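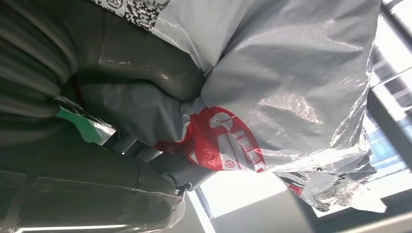 Nitora Parcel Cell: Two Hands, One Bag, A Lot of Waiting

By Villads Sveinbjörnsson
February

The sales deck for the Nitora has a slide that says "drop-in replacement for a manual induction station." I have worked next to manual induction stations. I wanted to see one dropped in.

Josix, the integrator that sells the cell in our region, let me have a Saturday with it at their demo floor, from late morning until they wanted to lock up. Heikki Pelkonen, their applications engineer, stayed with me and answered nearly everything I asked, including a few things I suspect he wasn't supposed to. He did not try to steer me toward the easy parcels. I give him credit for that and will now be less nice about the product.

What you're buying is a two-armed robot with humanoid hands, the Kuten control software and a license that renews every year. The bench, scan station and conveyor can be yours or theirs. The job is the dullest one in the building: take a parcel out of a crate, get its shipping label read, put it on the belt. A person does it without thinking. People also quit doing it, and that's why these things get sold.

Boxes I'll dispose of quickly. It does boxes. So does a suction cup on a cheap arm, and has for years, and if your volume is boxes you can stop reading and go buy the suction cup.

Poly bags are the argument for hands. A thin mailer leaks under a cup, folds under a parallel gripper and slides off anything hard. The Nitora grabs a fistful of it and hangs on. I tugged on a few held bags during a pause, with Heikki's permission, and the grip was better than I expected. I'd also brought some of my own mailers from home, half filled with T-shirts, and it managed those too. So the claim about handling soft goods is fair.
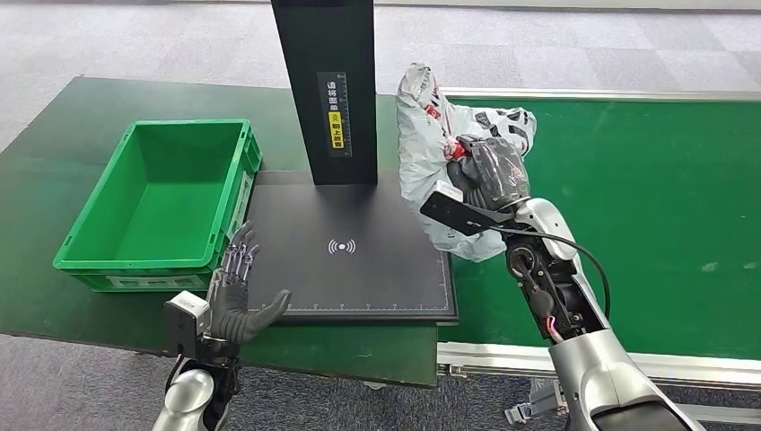
Getting hold of the bag was never the hard part, though. The hard part is the label. The scan station wants the shipping label facing up, and a bag in a fist is wadded up any way it pleases. A barcode folded into a crease can't be read by anybody's scanner. Kuten is meant to look at the bag, work out where the label is, and pass or lay it down so the print comes out on top. When it gets this right it's a pleasure to watch. When it gets it wrong it lays the bag down, picks it up, thinks, lays it down again, and you start checking your phone.

I kept a tally for one stretch in the afternoon, bags only. We put 487 through. Heikki had quoted me 10 percent needing a second try and I got more than that, although I'll allow that my own mailers had badly stuck labels and didn't help. A second try costs you several seconds. A third, and the software gives up and sets the bag aside for a human, so you still need a human within walking distance. The deck doesn't have a slide for that person.

Then there's speed. The brochure figure is "up to" something, and I've stopped copying down numbers that begin with "up to." A decent worker on a decent morning is faster, and by a margin you can see from across the room. Josix answers that the robot doesn't take lunch. True. It did take a break of its own around three, when the right hand lost its calibration and Heikki spent a while with a laptop getting it back. He was calm about it in the way of someone who has done it before.

I'd want to know a lot more about the fingers. They are what touches every single parcel, all shift long, and film mailers with paper labels are more abrasive than they look. Josix lists a replacement interval of 60 days for the contact parts on a single shift. I asked what a set costs and was told it depends on the service tier. I asked what the service tiers cost. You can guess how that went.

The pricing in general is a fog. The one hard number I got out of anyone was a minimum of 3,000 parcels a day before they'll quote you the cheaper lease. Below that you're on the pilot program, where you pay more and, as far as I can tell, help them finish the software.

The closest competitor is the Bach cell, which uses one arm, one cup and a tilting tray that flips the bag over if the first scan fails. It's ugly and loud, and it chews up the thinnest mailers. It also has a price on a sheet of paper. I would like to see the two side by side on the same crates, and I've asked both companies. Bach said yes.

Would I put a Nitora in? In a returns room, maybe, where the mix is awful and the pace is slow and somebody is standing there anyway to open things. On a main line before the holidays, no. Ask me again when the re-tries come down and someone will tell me what a finger costs.

Comments

dockdoor4: We had the pilot for a quarter. Your bit about the set-aside person is dead on. Ours was me.

Marla T.: Did you try the clear bags with the label inside? Those are most of what we get, and the glare kills our handheld scanners too.

Villads Sveinbjörnsson: @Marla Only a handful, not enough to say anything useful. I'll bring a stack if the comparison happens.

pkg_nerd: You're too kind to the Bach. That tray jams if you look at it funny.

Contact the editor | Copyright, all rights reserved | Back to top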